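Trallham Arts Newsletter
October 2021
By Gizella Tóth

Boglárka Major and Ottó Csonka are married

The singer Boglárka Major and the actor Ottó Csonka have married after seven years together. The couple confirmed the news through their agent, Hajar Chraibi, who said the wedding was held in Kukness with 60 guests, most of them family and people from the theater.

Major, who grew up in Trallham, met Csonka when both were cast in the touring musical Setell. She had the lead and he had a small part as the ferryman. They were seen together often after the tour ended but did not speak about the relationship in interviews until last year, when Csonka mentioned her in a radio program about his stage work.

It is the second marriage for Csonka. He was married to the dancer's agent Gergely Gál's sister for five years and has a daughter, 14, from that marriage. She read a poem at the ceremony. Major has not been married before and has no children.

The bride wore a plain gray dress that had belonged to her grandmother, altered by the Szalai workshop. There was no gift list. Guests were asked to bring a dish for the supper instead, and Major's brothers played during the meal. Chraibi said no pictures of the ceremony would be released and that the couple had turned down an offer from a magazine.

Major will keep her own name for her work. The two plan to go on living in Kukness, where they bought a house in March. Csonka is rehearsing a new play there and Major is recording songs for an album, her first since the tour. She has written most of it herself. Two of the songs are duets, but Csonka does not sing on either of them.

Readers who have asked about Major's hometown concert should know that it has not been canceled. The date has moved to the spring, and tickets already bought will be accepted at the door.

Related items
Ottó Csonka returns to the stage in Kukness
Setell: where the touring cast is now
Gergely Gál on leaving dance for the office

Contact the newsletter | Copyright Trallham Arts Newsletter | Back to top
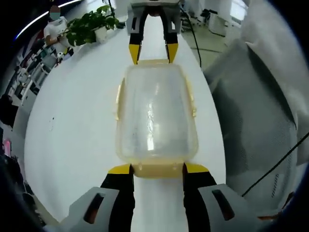
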